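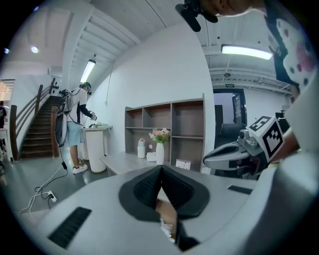 Moura field press, 40 x 28 cm

06/10/2019 — by the Satira plant notes editor
4 min read

I bought the Moura press in spring for a survey of cliff and scree plants on the Lallik ridge, where the old wooden press had become too heavy to carry. It has now been used on six trips and holds 40 sheets, with card between them.

The boards are light and stay flat. Two straps pull the stack tight, and the buckles can be worked in gloves. Thin material such as bedstraws and small grasses dried well, with good colour in the petals. Stonecrops were poor. They went on growing in the press for a week and dropped their leaves, though I have had the same trouble with every press I have owned.

The blotters are the weak point. They are thinner than those sold by Flasutell and began to cockle after the third trip, so I now change them daily. The label pocket is too narrow for a standard slip — mine have to be folded.

Our collection has some 3000 mounted sheets, and specimens from this press fit the folders without trimming.

I would buy it again for hill work, with better blotters. For fleshy plants or woody stems, use something with stiffer boards.

14 shares | 3 comments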